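Speaker notes
Trultholm Residents' Forum, annual meeting, 20/06/2024
Talk: Keeping the Grestis hall open – lettings, charges and the new hire agreement
Speaker: Washington Trindade, Lettings Officer

Opening (keep brief)

Good evening, and thank you for the invitation. I have been asked to speak on the hire of rooms at the Grestis hall and on the agreement which every hirer has been asked to sign since March. I shall take the charges first, then the conditions, and leave the remaining time for questions.

The hall was given to the town by the Villalobos family for the use of residents. The deed of gift does not permit the building to be let to a single tenant. It does permit the rooms to be hired by the hour, and the income from hire pays for heating, cleaning, insurance and the upkeep of the roof.

Slide 2: Charges

The hourly charge for the main hall is now £40. The small room is £16. Both figures include heating and the use of tables and chairs. They do not include the kitchen, which is booked separately.

Pause here. At the Fistholm meeting there were several questions about whether the charge begins when the door is unlocked or when the event starts. The answer is when the door is unlocked. Setting up and clearing away form part of the hire.

A deposit of £100 is taken for evening events in the main hall. It is returned within a fortnight, less the cost of any damage or additional cleaning. We do not take a deposit from regular daytime groups.

Slide 3: Why the old form was withdrawn

The former booking form was a single page and had been copied so many times that the paragraph on insurance could no longer be read. Two matters in particular were unclear. The first was who answers for equipment brought in by a hirer. The second was the latest hour at which music may be played.

The new agreement states both plainly. Hirers are responsible for their own equipment, including anything kept overnight in the side cupboard. Music stops at eleven, and the building is to be vacated by half past.

If asked about the neighbours in the lane: we have met them twice and the hours were settled with their consent. Do not go into the correspondence.

Slide 4: Walls, fixings and decorations

This slide produces more discussion than any other, so allow time for it.

The plaster in the main hall was repaired last year at considerable expense. Nothing may be fixed to it by nail, screw, staple or adhesive tape. Banners, lettering and displays should be put up on a free-standing frame or on the rail along the north side. A hirer who wishes to use the rail should say so when booking, as the ladder is kept locked away.

Candles are not allowed in either room – this includes candles on cakes, I am sorry to say, unless a named adult stands by with the fire blanket. Helium balloons must be weighted.

Slide 5: Numbers and safety

The main hall is licensed for 300 people standing. The figure for seated events is lower and depends on the layout, so hirers should send a plan of the seating with the form. The side doors must be kept clear throughout. Tables may not be placed across them, even for a short time.

Every hirer names one person who will take charge if the building has to be cleared. That person should arrive early enough to be shown the alarm panel and the assembly point beside the bicycle racks.

Slide 6: Regular groups

Groups which meet weekly are offered their usual hour first when the new year's diary is opened. The offer stands for one month. After that the hour is released to the waiting list, and we are not able to hold it longer – a change from previous practice, and one on which we have written to each group individually.

Groups may give up a booking without charge if they give two weeks' notice. Shorter notice is charged at half the usual rate.

Questions

Copies of the agreement are on the table by the door. Large-print copies can be requested from the lettings office in the mornings.

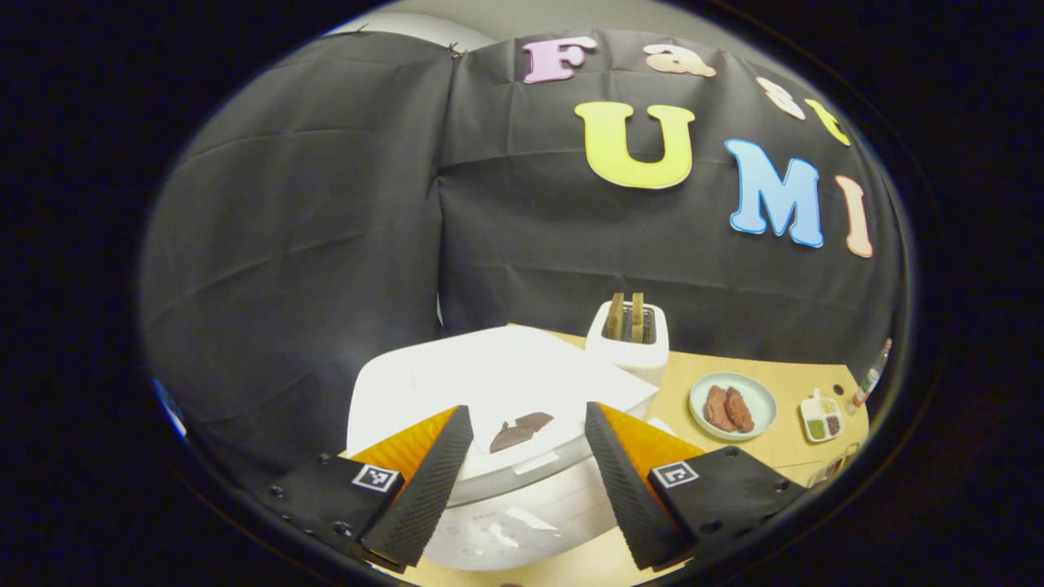 Questions on the car park should be passed to the town clerk, as the land is not part of the gift. If the matter of storage is raised, say that the side cupboard is full at present and that a list is being kept for the next free shelf.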